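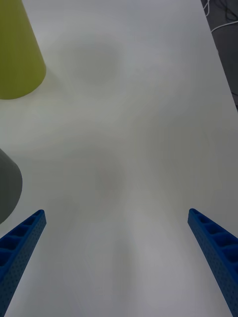

*Rounded shapes, one yellow-green and one dark grey, on a white tabletop.*

## Why Is a Paper Cup Shaped Like That?

**Modstead Learning Centre, Junior Information Sheet 12**

Paper cups are used at parties, at school fetes and for holding small things on a craft table. A flat sheet of paper would make a very poor drinking vessel. To turn it into a cup, the maker must change its shape.

### The wall

The wall of a paper cup begins as a flat, curved piece, rather like a slice of a large ring. Its two ends are brought together and joined, and the join is called the seam. Run a finger gently around an unused cup and you may feel it. A separate round piece of paper forms the bottom.

Most paper cups are wider at the mouth than at the base. This slope is called a taper, and it allows one cup to slide inside another. A stack of cups takes up far less room in a cupboard than the same cups standing side by side. 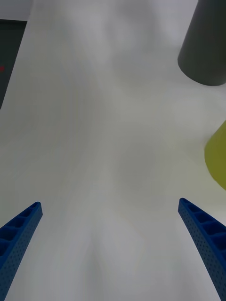 Tudur Ifans asks whether a cup with perfectly straight sides could be stacked as well. It could be placed on top of another cup, but it would not slip down inside one of the same size. The stack would soon become tall and wobbly.

### The rim

The top edge of the paper is curled outwards and rolled into a small tube. A cut edge of paper bends easily, whereas the rolled rim helps the mouth keep its round shape. It is also smoother against the lips.
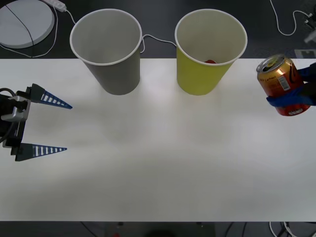 A drink can is round as well, but it is made of metal and arrives closed. The pull tab is a small lever: lifting one end pushes the other end down on the lid. An aluminium can is able to hold a fizzy drink under pressure, and an open paper cup is not.

### Try it yourself

You will need two clean paper cups and a sheet of paper.

1. Roll the paper into a tube and tape the join.
2. Press lightly on the top edge of the tube.
3. Press just as lightly on the rim of a cup.
4. Write down which one bends more.
5. Slide one cup inside the other and measure the height of the stack.

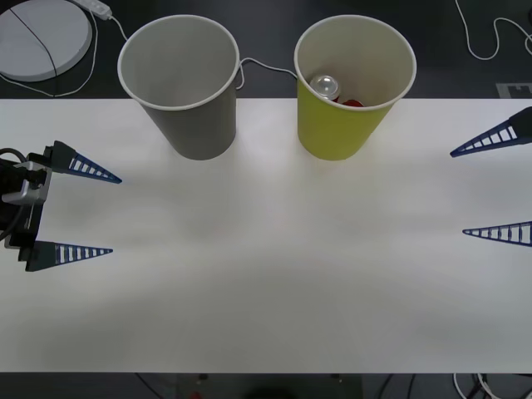
*Two upright paper cups with rolled white rims. The grey cup is empty and the yellow-green cup has a small object inside.*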